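We use cookies to remember your language and region. Accept all | Manage choices

Mimico Two-Arm Desk Kit: Set-up Guide
Section 6: Your first paper-handling session

By now both arms should be bolted down, plugged in and answering to the Ivo control program on your computer. If either arm is still sulking, please go back to Section 5 before you carry on, as everything from this point assumes they will move when asked.

We like to start people off with paper. It is cheap, it is light, it doesn't roll off the table, and it teaches you a great deal about how the two arms share a job. You will probably crumple a few sheets before lunch. We certainly did in the workshop at Grornbridge, and we still do on a bad Wednesday!

Getting the table ready

1. Lay a cover over the tabletop and smooth it flat, working from the back towards the base rail. A patterned cover is perfectly all right, though a very shiny one will bother the wrist cameras.

2. Put out a stack of coloured paper and fan it a little, so that the edges are separated. A gripper finds it much easier to take one sheet from a fan than from a squared-up pile (so do most of us, come to that).

3. Set your paper clips down near the middle, where both arms can reach them. A loose little heap is fine.

4. Stand your pen pot in a back corner, well clear of the elbows. Glue, sticky notes and other odds and ends are happier in the hanging baskets.

CAUTION: Keep your hands, sleeves and lanyards out of the enclosure whenever the arms are powered. If you need to move something, press Pause in Ivo and wait for the tone first.

Moving the first sheet

5. In Ivo, choose Shared Tasks, then Paper, then Hold and Steady. Leave the speed at 40 for now. It goes a good deal higher, but you will learn more by watching it slowly.

6. Press Start. One arm takes the sheet by an edge and the other comes in to meet it, and it is worth keeping your eyes on the fingers as they close up to one another.
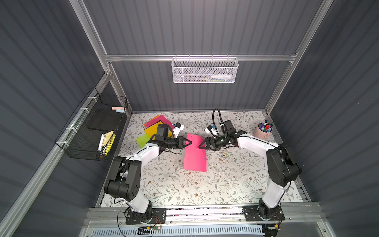 If the sheet slips, don't be tempted to raise the grip force straight away. Nine times out of ten the finger pads want a wipe with a dry cloth, and a firmer squeeze only leaves you with a dented sheet. Should you still have trouble afterwards, raise the force one step at a time and try three or four sheets at each step before going further.

7. When you are content with the hold, press Release and let both arms return to rest before you tidy the paper.

8. Save the session under a name you will recognise next month. "Test" seems a good name until you have a dozen of them.

NOTE: Ivo keeps the last 900 sessions on your computer and then starts clearing out the oldest. Mark anything precious with the padlock.

NOTE: If the screen shows code 663, one wrist camera has lost its connection. Pause, switch off at the wall, press the camera plug home until it clicks, and check that the cable has enough slack to follow the wrist all the way round. A cable that is pulled tight at full stretch will bring the same code back within the hour.

Spare finger pads and camera cables come in the Shokri service pack, which can be ordered with the kit or added later. Section 7 moves on to picking up the paper clips, for which you will want the narrow pads and a fair bit of patience.

Was this page helpful? Yes (40) No (6)
Share this page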